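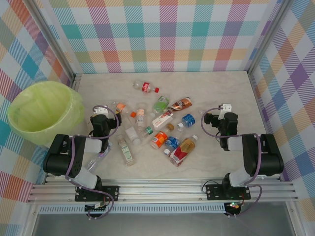 Kotian Recycling & Tidy-Up Club

Empties Table Gallery

Welcome back to the gallery, everybody! August was bottle month for us, and I have been itching to get this page up because the sorting table looked so cheerful. Fourteen drink containers on the marbled tabletop, nearly all of them plastic bottles on their sides, and so many label colors that I kept wandering back over for another look. Tartan walls behind them too, in teal and orange and lavender and pink. I want that pattern on a picnic blanket!

A few favorites from the pile:

The Coca-Cola bottle at the very back, red label, red cap. You could spot that one from the parking lot.

The little one with the bright orange cap. Small bottles like this are the ones that roll off and hide under things, so we love to see them land safely on the table.

The coffee-style label, brown and white. We are a coffee-drinking club and I feel we're underrepresented here. Bring more next time, please.

The white carton with the red printing, right in the middle of all those bottles. Cartons go in their own bag at Rindby, so whoever is sorting gets to pull it first (a small thrill, but I'll take it).

The big bottle, red, gold and white. It's the largest of the bunch by a good stretch, and Sudheer Achari has already said he wants one that size for his tomato watering setup. Sudheer, get in line.

And the lime-green bin off to the side with its pale green bag folded over the rim, nothing in it yet. I do love a fresh bag.

How we sort, for anyone new: look for the number in the little triangle, usually on the base. Clear bottles with a 1 go together, cartons go separately, and anything you aren't sure of goes to the end of the table for a second opinion. Leave the labels on. Caps can stay on too, the folks at Rindby prefer it that way now, which saves us a whole bucket. Please give your bottles a quick rinse at home, especially anything milky or sweet. The wasps find us fast in summer!

Our running total for the year has gone past 3000 containers, which is wild for a club that started with 4 people and a borrowed wheelbarrow. If you'd like to join in, we meet at 3 in the afternoon in the long room at Suvevach, side door, and there is always cake. Bring your empties in any bag you like and take the bag home with you again. Kids are very welcome and are much better than the grownups at finding the little triangles.

More pictures after the next session. I can't wait to see what colors turn up!

14 shares | 3 comments

Get the club newsletter in your inbox. Enter your email to sign up. You can unsubscribe at any time.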